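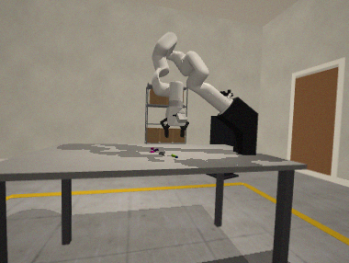 How far back should the floor line be from a bench-mounted arm?

Far enough that a person standing with their toes on the line and one hand stretched forward can't touch the arm, the tool or anything the tool might be holding, with the arm at full reach in that direction. Measure with the arm extended and the longest gripper fitted. A folded arm gives a figure that is much too small.

The rest of this page collects workshop practice for small arms on tables. It assumes a risk assessment has been done and that the maker's manual is to hand. Where the two disagree with anything written here, follow them.

Marking the line

Sweep and degrease the floor before painting. On tile, key the surface lightly with fine paper and run the paint across the seams, or it will lift there first. Yellow is the usual colour. Use one width throughout and take the corners square. A rounded corner is harder to mask and tends to get cut by foot traffic.

A painted line is a notice. It doesn't stop the arm and it doesn't stop a visitor. If the assessment calls for a fence, a light curtain or a scanner, fit one and keep the line as well.

Table and pedestal

Bolt the pedestal down. Clamps work loose under repeated starts and stops. Put a witness mark in paint pen across each bolt head and its seat, and look at the marks at the start of each shift. Check the table legs for rock with the arm parked, then again with a slow jog from side to side. If the tabletop moves, add bracing before raising the speed.

Tool-down parking

Park with the wrist above the height of the tallest item on the table and the fingers open. An arm parked with closed fingers may be holding a small part that went unnoticed at the last stop. Save the park position under a plain name and protect it against editing. Liesl Mayrhofer's note on the Plerkora cell sheet reads "PARK is PARK, do not make PARK2", and it applies generally.

Speed during teaching

Manual teaching is done in reduced speed with the enabling switch held. Our sheet for the Omance bench sets the first dry run at 13 per cent of programmed speed, with 3 clean passes before any increase. The numbers are ours. The principle is that the first pass is slow enough to be stopped by hand on the switch.

Small parts

Keep loose parts in the middle of the working area, within easy reach of the tool and away from the table edge. Parts under the size of a thumbnail should go in a shallow tray if the program allows it. Pick up dropped parts only with the arm stopped and the stop confirmed on the pendant. Reaching under a table while the arm is live is the commonest breach in our log.

Shelving and doors

Racks within reach of the arm count as obstacles and must be in the collision model, boxes included. Restocking changes the outline, so update the model or fix the stacking height with tape on the upright. Doors should open clear of the line. If one can't, lock it from inside the area during automatic running, provided it isn't a fire exit.

Inspection intervals

Daily: stop button, witness marks, finger screws, cable chafe at the shoulder.
Every 2000 hours: pedestal bolts to torque, backlash at the wrist, gripper stroke.
Every 4000 hours: repaint worn line, recheck reach against line, replace finger pads.

Log each check with initials. A tick alone is not accepted.

Checked by Declan Whitlock and Ursina Tanner, 2019-08-24. Corrections to Liv Myklebust.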